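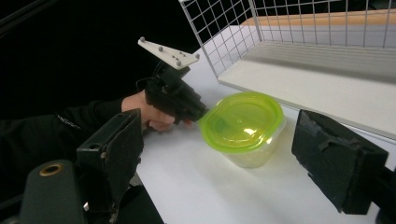

Amr Shawky wrote back to the last issue within the hour to say he'd heard the "no slowdown in Gurkthorpe" line three times now, twice from the council leader and once from the council's own website, and could somebody please tell his order book. Fair. He also thinks we were soft on the leader. Also probably fair.

So, where things stand, 9 Jan 2020. Written fast, budget papers only landed last night.

The claim first. Council leader told the town meeting that local trade is "in rude health" and that people saying otherwise are talking the place down. Big hand from the front rows. Less from the back. He was leaning on the Sistik survey, which went out to firms in the autumn and got 1098 replies. Sounds a lot. But it asked how the *past* year had gone, not the next one, and the bit about hiring plans is tucked away in the appendix. There, 40 per cent said they expect to take on no one at all before the summer. That didn't make the speech.

Then the two big employers. Stunell has gone to a shorter week on one line, confirmed to us by email, no end date given. Neagu says it is "reviewing" its second depot. Could mean anything. Could mean what it usualy means.
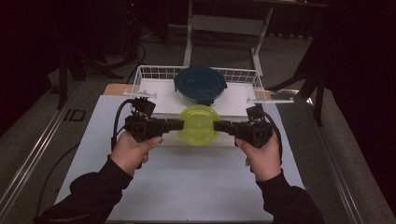
*Lime-green lid, two hands.*

On the high street it's patchier. Seven empty units by the council's own figures, though one has a let agreed. Cafes doing alright, furniture not. The market traders want the pitch fee frozen and have been told to wait for the budget. Same answer on parking. Same answer on pretty much everything, in fact, and the budget vote isn't until March, so that's a long wait if you're deciding now whether to renew a lease.

Opposition not covering themselves in glory either. Their leader called it a recession, got asked what she meant by recession, and changed the subject to bins.
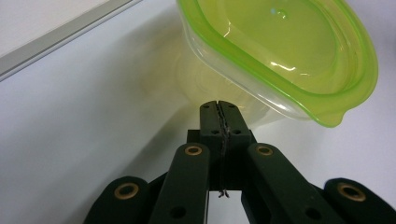
Reserves are the part I'd read if you only read one page of the papers. Page 10, the small table. The council wants to draw on them to hold business rates relief where it is, which traders will like, and then says nothing on how they get topped up afterwards. I keep thinking of a plastic tub tipped up with the lid off. Fine while you're only having a look inside. The finance officer's note does say the draw is "not repeatable", and I'd like to hear the leader read that sentance out loud at the next meeting.

Questions have to be in writing beforehand, form's on the council site. Amr has sent his. More on the Neagu depot next time if they ring back.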